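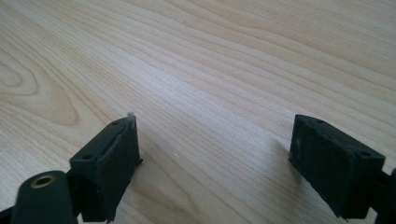 Straight grain and an oval knot figure on a light-colored wooden tabletop.

Renewing a Dull Oil Finish on a Pale Wood Tabletop

By Haoran Long
Last revised July 22, 2019

This procedure covers a tabletop that was finished with hardwax oil and has gone dull or blotchy in the areas of heaviest use. It applies to solid wood and to veneer. It does not cover lacquer, polyurethane or shellac, which need different products. If you do not know what is on the table, do the finish test first.

Finish test

Pick a spot on the underside or inside an apron where the same finish was applied. Dampen a cotton swab with denatured alcohol and hold it on the surface for half a minute. Shellac turns sticky. Wipe it dry and repeat on a new spot with lacquer thinner. Lacquer softens and smears. Polyurethane shows little change with either one but sits on the wood as a visible film, and a fingernail drawn across it feels smooth over the pores.

With an oil finish, you should be able to feel the grain slightly, and a drop of water left for ten minutes on a worn spot will usually leave a darker patch that fades as it dries. If the results are mixed, assume that someone has put a film finish over oil and stop there. Oil will not bond to a film.

Materials

Hardwax oil, natural or extra-pale tint. The quantities below are for Nitine Clear; the 32-ounce can is far more than one table needs, and the smallest can is enough for two coats.
White nonabrasive pad
Sanding sheets, 600 and 1000 grit
Mineral spirits
Neutral wood soap
Lint-free cotton cloths, at least six
Nitrile gloves
A metal can with a tight lid, half full of water

Standard oil will turn a pale wood yellow. The change is small on the first coat and clear by the second. On maple, birch, ash or beech, use the extra-pale version, and test it on the underside before committing. The pale tint contains a little white pigment, so the can has to be stirred from the bottom. Shaking it puts air into the oil and leaves bubbles on the surface.

Step 1: Clean

Mix the soap at the strength given on the label, wring the cloth until it no longer drips, and wipe with the grain. Rinse with a second cloth and plain water. Dry the top right away and leave it overnight with air moving across it.

Wax polish and silicone spray must come off as well. Wipe the top with mineral spirits, changing the cloth face often, until the cloth stays clean. Silicone is the harder of the two. If water still crawls into beads with sharp edges after two passes, do a third.

Step 2: Abrade

The aim is to level raised fibers and give the new oil something to hold. You are not trying to reach bare wood. Wrap a 600-grit sheet around a cork or felt block and make even passes along the grain, overlapping each pass by half the width of the block. Use only the weight of your hand.

Veneer needs more care. The face layer may be thinner than a business card, and the front edge is where it gets sanded through first. Keep the block flat and stop short of the edge by a finger's width, then finish that strip by hand with the 1000-grit sheet.
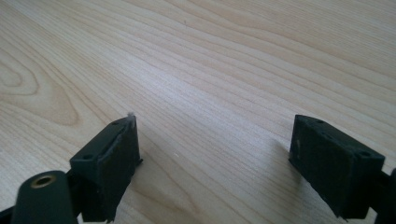

Work around knots and arched grain in the same direction as the rest of the board. It is tempting to follow the curves, but scratches that change direction will show under low light once the oil is on. Knots are also denser than the wood around them and take up less oil, so expect them to dry shinier. A second light pass with 1000 grit over the knot alone evens out most of the difference.

Vacuum with a brush attachment, then wipe with a cloth dampened with mineral spirits. Do not use a tack cloth. Some leave a residue that repels oil.

Step 3: Apply the oil

Room temperature should be steady, and direct sun should be kept off the top. Close the blinds on that side if necessary. Sun on the surface makes the oil skin over before it has soaked in.

Pour a small amount onto the white pad, about a teaspoon, and spread it until it will not go any farther before adding more. The coat should look thin to the point of being inadequate. Work in strips from one long edge to the other and keep a wet edge.

After ten minutes, buff with a dry cotton cloth, first across the grain and then along it. Anything that is still wet to the touch is excess. Excess left on the wood stays tacky for weeks and has to be taken off with mineral spirits.

Step 4: Second coat

Wait until the first coat has dried for the full time on the can, usually overnight. Rub lightly with a clean white pad, wipe off the dust, and repeat Step 3 with half as much oil. Many tables do not need this coat. Fatima Venter's method is to put a drop of water on the most worn area after the first coat has dried; if it leaves no mark in ten minutes, she skips the second.

Rag disposal

Oil-soaked rags can heat up and ignite without a flame or spark. Put each one into the water can as you finish with it and close the lid. Do not leave rags in a pile, in a trash bag or in a pocket.

Curing and use

Light use is fine after two days. Keep water, hot dishes, tablecloths and rubber feet off the surface for two weeks. Lamp bases and planters should be lifted when moved during this period.

Common faults

Sticky patches: too much oil. Wipe with mineral spirits, let dry, buff.
White haze: moisture under the coat. Wait a week before doing anything; most haze clears.
Visible lap lines: the edge dried before the next strip. Abrade with 1000 grit and recoat the whole top.
Rough feel: raised grain from cleaning. Rub with a white pad and a few drops of oil, then buff dry.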